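About Fivero

Fivero tests robot arm kits before other people spend money on them. We are a small firm, we don't sell the kits, and we take no commission from anyone who does. If you are reading this because a salesman has promised you a machine that will pack your orders by itself, you are the sort of person we had in mind.

The firm was started by Bohdan Koval after 13 years of fitting and mending packing lines. He had seen too many demonstrations where the arm picked up the same block from the same spot all afternoon, and too many buyers who found out about the other blocks later. His first reports were typed up for a food packer who wanted a plain answer on whether to buy. The answer was no. They paid us anyway, and came back in May with another kit for us to look at.

What we do

A maker or a buyer sends us the kit. We set it up from the manual supplied, with no help over the phone, and write down where the manual lets us down. Then we give it dull work: lifting, sorting, putting down, starting again. A full test is 4,000 picks. A short one is 480, and we say so on the front of the report, as a short test can flatter a bad gripper.

We change the objects and where they lie. We don't tidy up between runs unless the manual says the customer must. Drops are counted, and so are the near misses that sales films tend to leave out.

What is on the bench

At the moment it is the Fliltuvex, a two-arm kit sold for light sorting. The brochure says it will "handle anything a hand can". We have our doubts. The arms are well made and the set-up was quicker than we expected, but the software, Brornura, is sold on a yearly licence, and the price of that is on page four in small type. Our report will come out when the full test is done – the maker has asked for it sooner and has been told the same.

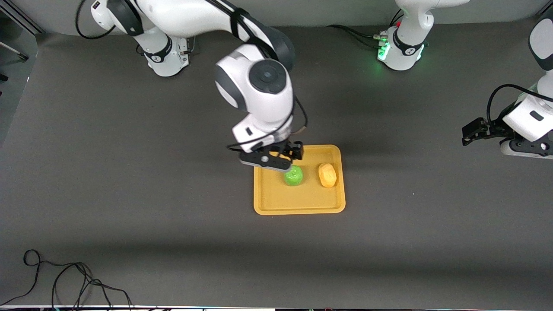
Page last changed: 12/5/18

Tray work is where we begin with any kit of this kind. Lumpy shapes, like the green one under the gripper, tell us more than neat cubes do. A kit that only manages cubes gets a short report.

Who pays

Buyers, mostly. Makers may pay for a test too, but they don't see the report before it is finished and they can't have it changed. Kiều, a supplier of grippers, agreed to those terms and got a fair write-up with two complaints in it. Several others have read the terms and gone elsewhere.

If you would like a kit tested, write to us with the maker's name, the price you were quoted and the job you want done. Please leave out the brochure – we will have it already.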